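Who Gets the Good Seats? Celebrity Coverage of Live Sport in Online Galleries

Media Studies project report, submitted November 2023
Toivo Peltonen

1. What I set out to do

My first plan was to write about how famous people are photographed at sports events. My tutor pointed out that this was a hobby and asked me to come back with a question. The question I came back with was this: when an entertainment site runs a gallery from a match, how much of the text is about the match?

I had a suspicion about the answer. So did everyone I mentioned it to, including my mother.

2. Material

I used captions from two entertainment sites, Zendach and Kenitix, both of which keep their old galleries open to anybody patient enough to click through them. I took 40 galleries in all, from tennis, basketball, ice hockey and one boat race that I regretted. Together they gave me 2,277 captions. I copied these into a spreadsheet by hand during September, which is how I spent the last of the warm weather.

Each caption got one of 5 codes: clothing, company (who they sat with), mood, sport, and other. "Mood" covers everything from "all smiles" to "looked tense". "Other" began as a small category and grew when I met the captions about snacks.

A second coder would have been better. Nieminen, from my seminar group, did a trial batch with me and we disagreed mostly over whether "cheering" is mood or sport. We settled on mood, unless the caption said what was being cheered. It rarely did.

3. What the captions say

Clothing came first on Zendach and company came first on Kenitix. Sport came fourth on both. In 34 of the galleries the final score does not appear anywhere, and in several of them I could not work out who was playing without looking at the tags. One long gallery from a tennis semi-final names a singer, her stylist, her stylist's sunglasses and the drink in her hand, and gets the surname of the losing player wrong.

Kenitix is a little kinder to the athletes. Its captions mention them by name when they are married to somebody in the picture.

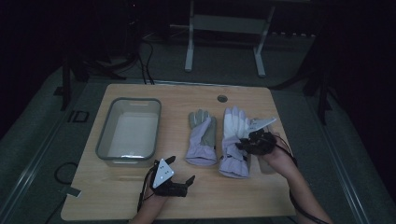 Does it matter to readers that the sport is missing?

Probably very little, going by the comments under the galleries, where people mostly argue over whether a couple are still together.

4. The word "spotted"

I had not planned a section on this, but it kept turning up. A celebrity at a match is almost always "spotted", even when sitting in the front row in a bright yellow suit - a person who has presumably been spotted before. I think the word does some work. It makes an invited guest sound like a lucky sighting, and it lets the site skip the matter of who paid for the seat. The drinks brand Satix sponsored the hospitality area at two of the events, and its name is legible in the background of many of the photos, but only one caption brings it up.

5. Problems

The sample is small and comes from sites I already read, so it says as much about me as about the press. I also coded the text and left the photographs alone, though a gallery is obviously meant to be looked at. A caption that says nothing about the game may sit beneath a picture with half the court in it. Anyone repeating this should code both, and should leave out the boat race.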